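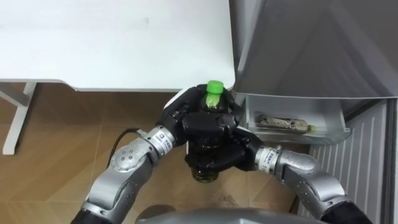
Bretside Counter Kiosk

Soup, noodles and rice bowls from a cabinet the size of a double wardrobe

The Bretside is a self-contained hot food kiosk for places where people get hungry after the kitchen has gone home: hospital lobbies, student halls, train stations, night shift break rooms. Customers pick a bowl on the touchscreen or order ahead on their phone, and the kiosk heats it, adds the toppings and slides it out through the hatch with a lid on. We've eaten more of these bowls than we should probably admit, and the broth still makes us happy every time!

What it serves

The standard menu has 10 bowls, and you choose which ones to load. The leek and barley soup is the one people come back for, though Sorcha Niven in our test kitchen will argue for her ginger noodles (she has a point). Toppings sit in their own chilled drawers, so a customer can skip the chili or double the scallions without holding up the next order.

A full load is 200 bowls. In a busy lobby that usually means one restock a day, done from the front with the main door open. The drawers lift straight out and go through an ordinary commercial dishwasher.

New for this version

- Quieter fans. The old ones were fine in a station and a bit much in a library.
- A wider hatch, which takes the large bowl as well as the regular.
- Allergen details on the order screen before payment, with larger type.
- Text message when your bowl is ready - you can switch this off.
- The card reader has moved lower down and is much easier to reach from a wheelchair.

Where you can try it

There are kiosks running at Clirkovcombe station, by the ticket hall, and on the ground floor of the Hughes building in Allcombe. The Allcombe one went in over August and has the full topping range. Go for the crispy onions if they haven't sold out.

Before you order

The kiosk needs a level floor, a cold water line and its own electrical circuit. Leave enough room in front for the door to swing fully open. Waste water collects in a 10-liter tank at the bottom, or you can plumb it to a drain with the optional kit.

Sites serving over 500 bowls a week may want the second chilled cabinet, which bolts on at either side. Iestyn Rees handles site visits and can tell you whether it will fit - send him a floor plan and a couple of photos of the spot you have in mind.

Delivery, installation and a day of staff training are included. Replacement drawers, lids and hatch seals are listed under Spares.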